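Dudden Family Migration Wall Map, Third Printing
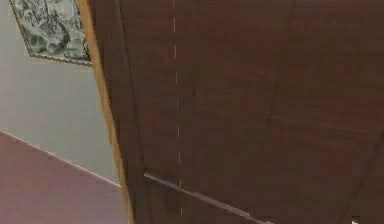
Your great-grandparents left the farm, went to the city, and told everyone it was for the work. The Dudden wall map shows how many other people gave the same excuse. It follows farm families into the mill and factory towns of the Northeast between the Civil War and the Depression, with 474 towns marked and 6 rail routes drawn in color.

Oluwatosin Lawal compiled the routes from city directories and church rolls. Ekua Abugri drew the map and would like it known that she did not choose the spelling of any town.

New in this printing: the index has been moved to the back, where people kept looking for it. Two rivers have been put back where they belong.

Comes rolled in a tube with a 996-entry place name booklet. Frame not included. Neither is your great-uncle's real birthday.

Printing limited to 600 copies. School and library orders: ask for Liam Egan at Kundale. Folded copies return in March.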